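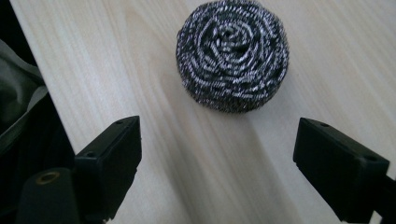 The best-paid thing I did on Wednesday was move a pan scrubber. I moved it, let go of it, and then, at the request of a patient man called Theerawat Ongart, moved it again with less flair.

Flair is a problem at Prokbridge, where Clenuvwood rents the upper floor of a former biscuit warehouse and pays people by the hour to teach housework to robots. I had imagined exoskeletons. What you get is a pair of hand-held grippers, a chair that has been adjusted by someone taller, and a list of jobs you would normally do while thinking about lunch. The grippers record what your hands get up to. A robot called Saltell, which lives downstairs and was having its shoulder seen to, is supposed to learn from the results.

"You are being very helpful to the scrubber," Ongart told me after my first go. I had nudged it towards the jaws with a sort of encouraging shuffle. The robot, he explained, would learn the shuffle too, and would then shuffle at wine glasses.
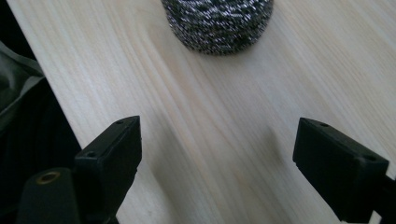 So you approach. You approach slowly, in a straight line, with the jaws already open, like a man trying to get a spider out of a bath without waking the house. Then you close on the thing and lift. It takes a few seconds, and by the fortieth time it has acquired the mood of a religious observance.

The library for this one family of tasks stood at 3533 recordings when I arrived. Of those, 2618 had been passed as fit for teaching. The rest were in a folder named Pacheco, after a former colleague who scratched his nose a great deal. I asked how many of mine had joined him and Ongart offered me a biscuit.
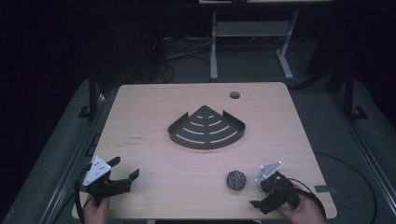 Two hands are harder than one, as anyone who has tried to play the piano at a party will know. Abílio Tavares designs the two-handed jobs, and he has a former caterer's contempt for wasted movement. His current favourite involves a black corner shelf, the quarter-circle sort with curved slots in it, and the same little metal scrubber, to be dealt with by a gripper in each fist. Each gripper has a white triangular plate on top, speckled with dots, and trails a black cable, so that you feel like a lobster on a drip. My left hand did well. My right hand watched my left hand.

"Everybody has a lazy one," said Tavares, writing something down.

He doesn't want perfection, he says. A robot shown only perfect work has no idea what to do when a shelf slides, so he likes a bit of honest fumbling, provided it ends with the job done. I pointed out that I had supplied plenty of the first part. He agreed that I had.

At four o'clock they took me down to see the pupil. Saltell had its shoulder back on and was practising with a sponge, which it picked up, considered, and put down 2 inches to the left. Then it did a tiny shuffle.

Ongart looked at me. I said it could have got that from anyone.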